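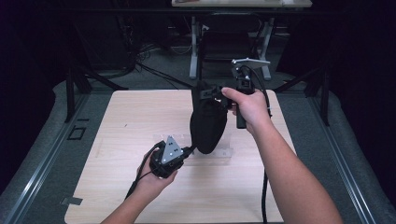 Nenell hand-held gripper pair: my notes after a month of daily use

I've been using the Nenell pair most days now and people keep emailing to ask whether they should buy one, so it's time I put it all on a page (last updated 19/02/2022).

You get two grippers, one for each hand. You hold them, do the job yourself, and the recording is what your robot arm learns from later. No arm on the bench while you work, no leader rig bolted to anything. My left one spends most of its life cradled in my palm with the module facing up, and the right one I hold by the upright black handle. Both have a cable coming off them, and yes, you do notice the cables! Run them down past your wrists and they mostly behave. Let them cross in front of you and you'll be swearing by lunchtime.

The silver-grey plates on top are the bit I get asked about most. Mine aren't a matching set: one is a triangle with three small black dots on it, the other is flat and sticks out sideways like a little paddle. Keep them clean. I wipe mine with a dry cloth and leave it at that.

Weight is 145 grams a side without the cable, which doesn't sound like much until you've held your arms over a table all afternoon. I do 10 minutes on, then a stretch. My best session so far was 73 usable takes and I was shattered afterwards.

What I like

Setting up is quick. The Olto software found both sides first time, and it tells you straight away if one has dropped out. The handle is comfy for my hands (medium, if that helps) and I've had no rubbing.

What I don't

Soft things are hard work. Anything made of floppy fabric swings about when you lift it, and you need to slow right down or the take is useless. Clear plastic sheet is worse, I lose sight of it on a pale wood table all the time. Also the printed guide is far too short, so get the longer one from the Pasaribu site before you start.

Buying

The pair comes with cables and a 90 day return period. The Lasik carry case is extra and I'd skip it, the foam is cut for the older handle and the new one only goes in at an angle. Spare cables are sold singly. Order one with the pair, postage on its own is daft.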